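The Work Left Over

Lasau, July 2021

When the Bastwood cell was approved for the packing hall at Stoncombe, the case for it rested on one number. A trained packer completed 293 mixed-item orders in a shift, and the cell was specified to complete 537. Both figures were measured fairly. My objection is that they describe the output of the bench and say very little about the jobs of the people assigned to it.

I have worked in process engineering long enough to have signed several such cases. They treat labor as a quantity that goes down when a machine goes in. On the floor, the number of hours often moves less than the content of those hours. At Stoncombe, 2 operators were assigned to the cell per shift, the same number that had packed by hand on that bench. Their previous task was picking, placing and sealing. The new task is watching, clearing faults and resetting. It was not regraded, and the training allowance was a half day.

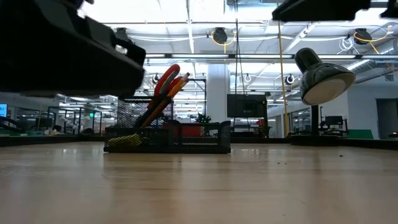

Office supplies are a useful test of what a gripper can be asked to do, and they are the product line I know best. Most of the catalog is boxed and behaves well. The trouble is in the loose goods and the small accessories. Scissors with looped handles, leaning at an angle out of a wire-mesh organizer beside a pencil, are easy for a person and awkward for a machine: the handles offer several possible grasps, only a few of them are stable, and the mesh complicates the depth reading. A packer solves this without being aware of it. The cell solves it after someone has taught it, and then again when the supplier changes the handle.

That teaching is where the labor goes. In the first month the operators recorded the failed grasps, proposed new approach angles and decided which items should be sent back to the manual line. None of this appears in their job description. The vendor's engineers call it exception handling, a term that makes it sound rare. In my view it is the principal skilled work left in the hall, and it is being paid at the packing rate.

There is a reasonable reply. Lifting has decreased, and wrist complaints on the bench have fallen with it. Several operators told me they would not go back. I accept this. Repetitive packing damages people, and I have no wish to defend it on sentimental grounds. But physical relief and fair grading are separate items and should be accounted for separately.

The pace also needs attention. A person packing by hand sets a rhythm and can vary it. A person supervising a cell waits, and is then required to act quickly while a fault timer runs and is logged against the shift. Oyelaran, the contractor that maintains the cell, receives those logs and uses them to improve its software. The operators do not see them. I would give them access on the first day, along with authority to stop the cell without a supervisor's code.

My recommendation for the second site is simple enough to fit in the purchase order. Write the operator's new job description before the machine is delivered, grade it, and put the cost in the business case. If the case does not survive that line, the 100 pages supporting it were incomplete.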